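About Kimunbridge

Kimunbridge builds and supports two-arm bench kits for handling small objects. The company is based in Ildale, in a single-story building that houses assembly, the test floor and the office. We sell one hardware product, the Solel kit, and one service, which is task setup on that kit. Everything on this page concerns those two.

What the kit contains

A Solel kit ships as two arms, two parallel grippers with white housings, a controller, a cable set and a mounting plate for each arm. The table is not included. Customers who already own a flat, rigid table of suitable depth can use it. Customers who do not can order one from us, cut and drilled to the plate pattern.

The grippers are electric. Each has two black fingers that close symmetrically on the centerline. Fingers are a wear part and are held on by two screws, so a change takes a few minutes and does not require recalibration of the arm. We stock the standard finger and a narrow version for flat items. The narrow version closes to a smaller gap and should not be used on anything heavy.

Power and signal for the gripper run in one external black cable, looped back along the arm. External routing was a deliberate decision. The first units had the cable inside the wrist, and replacing it meant removing the last two joints. With the loop outside, a customer can change the cable on site with the arm parked. The drawback is that the loop needs clearance, and the setup guide gives the minimum distance from the table edge and from any fixed object. Please keep to it. Most of the cable faults reported to us have come from benches where the loop was tied down too short.

How task setup works

A customer sends a list of objects and a description of what should happen to them. We buy or borrow the same objects, place them on a bench in Ildale and work out grasp points, approach angles and closing force for each arm. Trials are run with other items left on the table, as a bare surface tells us little about how the kit will behave in a customer's room.

The object library currently holds 297 entries. Each entry records outer dimensions, weight, recommended finger type, force range and known failure modes. Household items make up most of it: cups, cans, keys, small boxes, folded and unfolded cloth. Entries for cloth are the least reliable and are marked as such in the library.

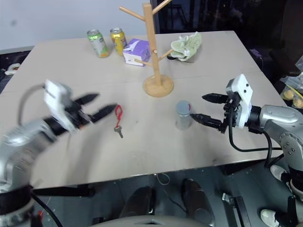
Two-arm bench trial with a translucent gray cup and a key on a red lanyard loop. Mug tree, soda cans, tissue box and cloth at the back of the table.

Cups and keys are two of the categories we are asked for most often, and they call for different settings. A thin-walled cup deforms if the fingers close at the default force, so the library entry sets a lower limit and a slower final approach. A key lying flat offers very little height to grip. Depending on the task, the gripper can take the key by its edges or take the attached loop and lift from there. Both methods are in the library as separate entries, with separate success criteria.

Upright objects with branches, such as mug trees, are treated as obstacles unless the customer's task involves them directly. The planner keeps a margin around them that can be edited per object. A wide margin is safe and slow. We start wide and reduce it during setup, and the delivered configuration records the final value so that the customer can change it later.

A standard task setup covers up to 24 objects and one table layout. Larger lists are quoted separately. The customer receives the configuration files, the trial log and a short report stating which objects passed, which passed with conditions and which we do not recommend. The third group is rarely empty. Soft bags with loose contents and very glossy flat cards are the usual members of it.

What we do not do

The kit is meant for benches, classrooms, labs and light sorting work. It is not rated for food contact, outdoor use or washdown. It has no safety rating for unguarded operation next to people, and the customer is responsible for a risk assessment of the finished installation. We will supply the documents needed for that assessment on request, including stopping distances and maximum finger force.

We do not write custom planners or integrate third-party arms. Requests of this kind are referred to Lindqvist, an integration firm that has fitted Solel grippers to other equipment and knows the electrical interface well.

People and responsibilities

Iresha Gamage runs the test floor and signs off every task setup report before it leaves the building. Technical questions about an existing report should go to her and should quote the report number from the first page. Mechanical assembly and repair are handled by a separate bench team. Repairs are done in Ildale only – we have no field technicians – and the original shipping crate should be kept for this purpose. Replacement crates are available at cost.

Each arm runs on the test floor for 852 cycles before shipment, with the gripper attached and the cable loop fitted as delivered. An arm that faults during the run goes back to assembly and starts again from zero. The cycle log is included with the kit, along with the serial numbers of the gripper and controller it was tested with. Arms and grippers can be swapped between kits later, but the log then no longer applies to the combination.

Support and updates

Support is by email on working days. Library updates are released twice a year, and the next is due in November. Updates are free to kit owners and can be installed without touching existing task configurations – new entries are added beside the old ones, and nothing is overwritten unless the customer selects it.

Visits to the test floor are possible by appointment. Visitors may bring their own objects, provided these are dry, clean and small enough to be lifted with one hand. Please send a list ahead of time so that a bench can be set aside.

Page last reviewed Sun 13 October.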